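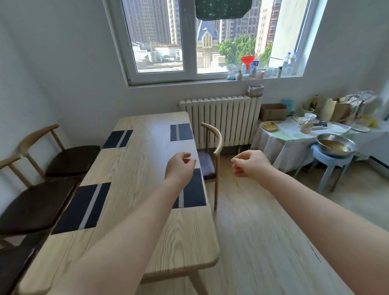 Ticket 642: Fixtures showing an hour out, and substitutes missing from team sheets
Opened by: Ásdís Lund, fixtures secretary, Munasinghe Sunday League
Handled by: Mahfuz Gunawardena, Jimness club support
Product: Jimness league manager, with the Livex scores feed
Status: Solved, one item left open

Ásdís Lund wrote:

Hello there, I hope you're all well and enjoying the summer break more than I am! I'm getting the new season's fixtures in and I've got two problems, which may or may not be the same problem, so I'll put them both down and let you be the judge.

The first is kick-off times. I type in 10.30 for every match in the top division, I save it, and on my own screen it says 10.30 as it should. But when a manager opens the public page it says 11.30 for all the matches up to the end of October, and then from the first Sunday in November it goes back to 10.30 as if nothing had happened. The cup ties are fine all the way through. I've had three managers ring me already, one of them quite cross, as he'd booked his referee from the public page.

The second is team sheets. Our rules changed at the AGM and we now allow seven substitutes instead of five (a long argument, I'll spare you). I changed the number in the league settings, and the new friendlies show seven boxes, but the league matches still only show five. When Imeo Rovers tried to put a sixth name down it simply vanished when they pressed save, with no warning at all.

I've tried logging out and back in, and my nephew's laptop, and the same thing happens there.

Mahfuz Gunawardena replied:

Hi Ásdís, thank you for such a clear write-up, it really does help. The November detail in particular was a gift, because it's the clocks going back. I'm fairly sure your top division has been set up on a fixed winter time and the public page is adding the summer hour on top, while your cup has been set up properly on UK time.

Could you go to League, then Divisions, then Top Division, then Time and place, and tell me what it says next to Time zone? Please don't change it just yet. If you change it before we've looked, it can move all the saved times along with it, and then we'd have a different muddle to sort out.

On the substitutes, could you tell me whether the league matches were made before or after you changed the number from five to seven?

Ásdís Lund wrote:

It says "GMT (fixed)", and the cup says "London". I don't remember choosing either, but I copied the top division over from the old season so perhaps it's been sitting there waiting for me.

The league matches were made before. I did the whole list in one go in the evening and only remembered the subs the next morning over breakfast.

Mahfuz Gunawardena replied:

That's both of them explained, then. For the times, change the zone to London and, when the box comes up asking what to do with existing matches, pick "Keep the times as typed". The other choice, "Move the times", is the one to stay away from.

For the substitutes, each match takes a copy of the rules on the day it's made, so yours are all still carrying the old five. Go to Matches, tick the box at the top of the list to select every match in the division, and choose Refresh match rules. It leaves dates, pitches and referees alone. I tried it on a copy of your league first and it went through nicely.

You may see the Livex feed lag behind a bit. It picks up changes overnight, so give it until the morning before you worry.

Ásdís Lund wrote:

Done, and I'm so pleased! All 10.30 on the public page now, right through the autumn, and seven boxes on every match I've opened. Imeo Rovers have put their full bench in for the opening game and it saved. I looked at Livex on Thu 16 July after breakfast and the times had come right there too.

One small thing while I have you. Could the team sheet give some sort of message when there are too many names, so it doesn't just swallow the last one? A manager in a hurry on a wet touchline isn't going to spot it.

Mahfuz Gunawardena replied:

Lovely news, and I quite agree about the message. I've passed it to the people who look after the team sheet page and linked it to this ticket, so you'll get an email if it's taken up. I can't promise a date, I'm afraid. I'll mark the rest as solved, but do reply here if anything slips again. Best of luck with the opening weekend.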